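Korumach teaches two-armed robot to arrange flowers

WOVVILLE, June - Korumach has begun a new round of hands-on teaching at its Buckley workshop, and this time the pupil is learning to put flowers in a vase.

An operator steers both arms by remote control while the system, called Kindeck, records every movement. The team plans 300 guided runs, each with the stems laid out differently.

"Stems bend, leaves get in the way, and you feel your way through it - I love watching it," said Gunvor Moen, who leads the teaching work.

Purple flowers, a glass vase and two arms at the Buckley workshop:
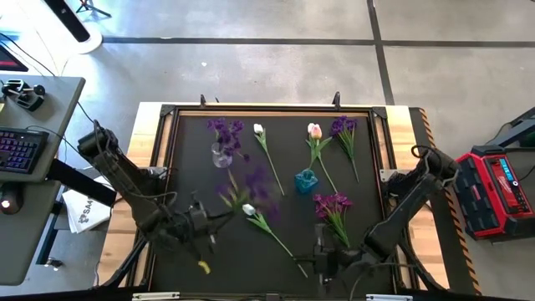
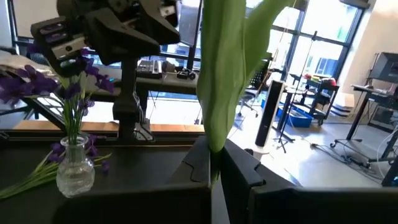

Press contact

Cormac Scanlon, Korumach press office, Wovville. Visits by arrangement.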